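Gokia G2 long-finger set for parallel grippers
Sold by Bokeck Automation Supply

Availability: in stock, normally sent the next working day
Sold as: one set for one gripper (two fingers, screws, one hex key)
For a two-arm station please order two sets.

What it is

The G2 is a pair of long fingers for electric parallel grippers. It was made for people who work with household and office items on a table, where the short fingers supplied with many grippers do not reach past the body of the object. The fingers become narrow towards the tip, so they can go in beside a part which already stands close to something else.

The set can be used on the left or the right arm. There is no left version and no right version. The two fingers in one set are a pair and should stay together, so please do not mix one finger from an old set with one from a new set.

Why we tested it on plugs

Many of our customers write to us with the same question: will these fingers hold a mains plug straight enough to put it in a socket? A plug is a difficult object. It is short and smooth, and when it has a cord, the cord pulls on it from one side. Dima Haddadin from our support team made a comparison in May between the G2 and the Pennington P-type fingers, which we also sell. Both types were tried on the same two-arm table, with the same power strip and with no change in the arm program except the closing width.

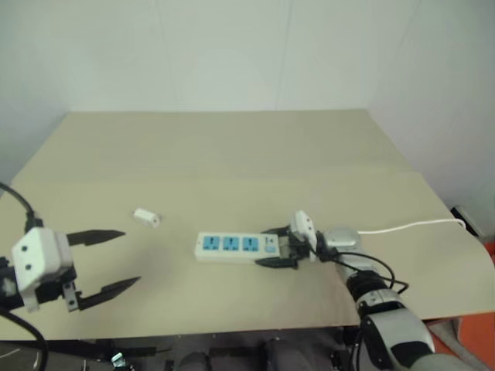
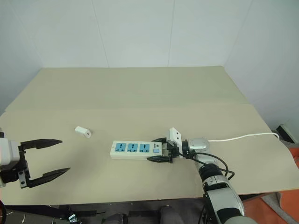
Three-socket strip on the test table. 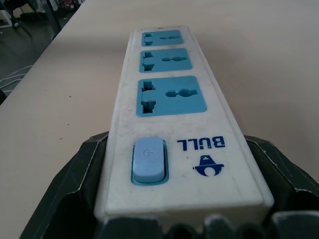 The closing width is the setting which gives the most trouble to new users, and it is worth ten minutes before you teach any positions. The controller counts zero from the place where your old fingers touched each other. Longer fingers do not always touch in the same place, so you must do the zero again after fitting. A power strip is a good body to check this on, because it is wide and has straight sides: when the wrist camera shows one finger against each side of the housing, as it does with our BULL strip held by the end with the switch, you can see quickly if one side touches and the other does not. Do this slowly, with the force set low. Afterwards take the plug and set the width for it separately. Do not use one width for both.

Results of the comparison

We made 20 attempts with each type of finger. An attempt was good when the plug was fully in the socket and the gripper could open without pulling it out again. With the P-type we had 9 good attempts. With the G2 we had 17. Most of the bad ones with the P-type were from the plug turning in the grip when it met the socket. With the G2 the bad ones were all on one socket, and we think our taught position was a little wrong there - we did not repeat it.

This is a small test and we do not promise the same numbers on your table. For thick or soft objects the P-type is still the better choice, and it costs less.

Fitting

Switch off the gripper and remove the old fingers.
Put the new fingers on with the screws from the set. Do not use longer screws.
Tighten by hand first, then with the key.
Do the zero again in your controller.
Move the arm slowly through its full path and watch the cables at the wrist. Long fingers make people teach lower wrist positions, and then a cable can touch the table.

Please work only with a power strip that is not connected to the mains.

Which controllers

The set has no electronics, so the controller brand is not important. If you have a Nirton controller, finger type 8 in the tool menu gives correct start values. Older Nirton software does not have this entry and you must type the values yourself. Brendan Lenihan can send you the sheet.

Spare parts and returns

Single screws and keys are available under order number 977. Unused sets can come back to us in the original bag. Sets which have been fitted can be returned only if there is a fault.

Questions before ordering: write to Sunita Abernathy at our sales desk and tell her your gripper model.

Page last changed 5 Jul 2024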